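Open day at the Brultlow cleaning and fittings centre, 19 September 2024

The Brultlow building is used for trade training in bathroom fittings and surface care. It opens to outside visitors once a year, and I went mainly to look at the washbasins. Entry is by the side door on the car park. The day's programme listed 5 rooms, of which I saw 4. The tap servicing room was full both times I tried.

The first hour was a talk by Willy De Haan on glaze wear. He passed round sections cut from old basins, including two that had been cleaned with scouring powder for most of their working lives. The loss of gloss was easy to feel with a fingernail. His handout runs to two pages and is worth keeping. After that we were free to walk through the fitted rooms.

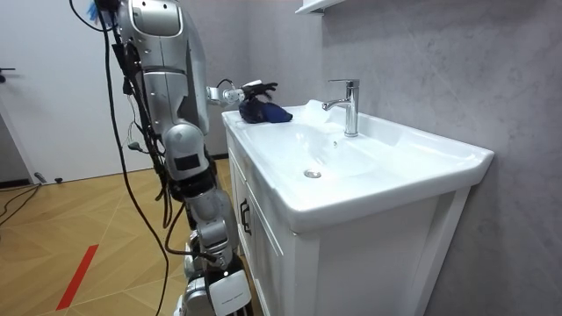
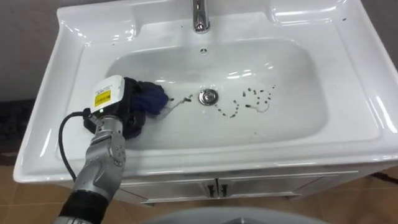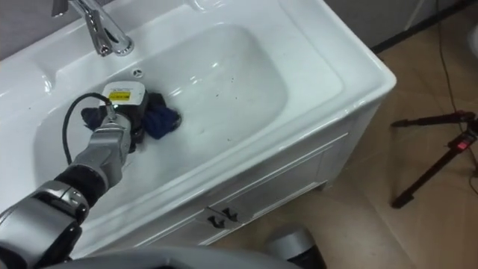

Basin care takes up most of the second half of the Brultlow course, and Flora Aitken, who teaches it, starts with grit. Her rule is that loose soil should be lifted before any pressure is applied. A dark blue cloth on a white glaze, as used on this basin, has one drawback in my view: the soil shows plainly on the ceramic but poorly on the cloth, so it is hard to judge when to turn to a clean face. I would specify a pale one. The rectangular bowl also needs more attention than a round one, as the corners hold residue. The overflow hole below the tap is a separate job, and the course gives it a small bottle brush and a rinse. The single-lever mixer stands on the back ledge, where the base of the tap body should be dried last — limescale starts there.

The store room had cabinet hardware and seals from Van Wijk and a rack of Grenex cloths sorted by weave. I asked Declan McAlister about wash life and was told they log every cycle; the oldest cloth in service stood at 573. He did not have figures for lint.

Lunch was soup and rolls. The afternoon session covered silicone joints and overran. The next open day is planned for May, and places in the tap servicing room will be booked in advance.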